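Woren to Open Household Plastics Collection Point in Trornby

TRORNBY, 2024-03-22 - Woren, the regional waste and recycling company, will open a permanent collection point for hard household plastics on the Bhatia Road site in Trornby. The site will take items that cannot go in the curbside bin, including storage tubs, dish racks, buckets, laundry baskets, plant pots and children's outdoor toys.

Trornby residents currently have two choices for large plastic items. They can put them out with the trash, or they can drive them to the transfer station in Gitura, which accepts hard plastics one morning a month. The new site will be open five days a week and there is no charge for household loads.

Woren ran a trial collection in the parking lot next to the site last July. Residents dropped off 1455 items during the trial. Plant pots and storage tubs made up the largest share, followed by kitchen items. Staff also received a good number of things that could not be taken, mainly garden hoses and foam coolers, and the signs at the new site have been written with that in mind.

What happens to the plastic

Items brought to Bhatia Road will be sorted by hand into two groups. Anything clean and in working condition goes to the reuse room, a 1000 square foot space at the front of the building where residents can take items home free of charge. There is no need to bring something in order to take something. Anything left in the reuse room for 80 days will be moved to recycling.

Cracked, faded or broken items go straight to the second group. These are sorted by plastic type, baled and trucked to the Woren plant in Gitura, where they are shredded, washed and turned into pellets. The pellets are sold to manufacturers of drainage pipe, pallets and nursery trays. Mixed or unmarked plastics are harder to sell and are stored until there is enough for a full load.

Curbside trucks in Trornby will continue to take bottles, jugs and food tubs as before. Residents should not put larger items in the curbside bin. They jam the sorting line, and clearing a jam means stopping the belt for everyone's recycling.

How to prepare items

Items should be empty and free of food, soil and paint. A quick rinse is enough. Metal handles, wheels and hinges should be removed if they come off with a screwdriver. If they don't, bring the item as it is and staff will deal with it. Paper labels can stay on.

The site cannot accept garden hoses, foam of any kind, vinyl flooring, shower curtains, car parts, anything with a battery or a power cord, or containers that held motor oil, pesticides or pool chemicals. Chemical containers should go to the county's hazardous waste collection. Plastic bags and film are also not accepted, even when they are clean.

Loads from landlords, contractors and other businesses will be accepted by appointment only, and a fee will apply based on weight. The fee schedule will be posted at the gate before opening day.

Site and access

The building was previously a tile warehouse and has been empty for several years. Woren has replaced the roof over the sorting area, repaved the drive and added a covered drop-off lane so that vehicles can unload out of the rain. Traffic will enter from Bhatia Road and leave by the rear gate. Residents on foot or on bicycles can use the side door, which opens directly into the reuse room.

Some neighbors asked during the planning period about noise and windblown litter. Baling will be done indoors with the doors closed, and no trucks will be loaded before 8 a.m. A fence with fine mesh has been put up along the west side of the property, and staff will walk the fence line at closing time.

A printed guide to what can and cannot be brought in is being mailed to 2000 addresses in Trornby. Extra copies will be available at the public library and at the site office - a large-print version can be requested at either place. The opening date will be announced once the final electrical inspection is complete. 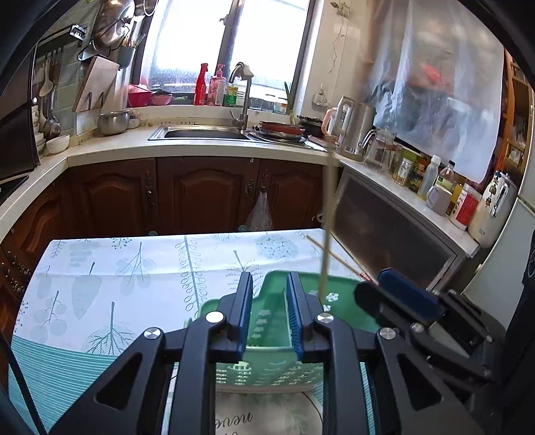 Kitchen and pantry items are the ones Woren expects to see most often, and they cause the most questions at the drop-off lane. The general rule is that if it is stiff, holds its shape and is all one material, it can come in. Holes and patterns make no difference. A green plastic basket with rows of perforations in the front and flower-shaped cutouts is fine, and so are colanders, cutlery trays and dish drainers. Residents who are not sure about an item can bring it along and ask the staff member on duty in the lane.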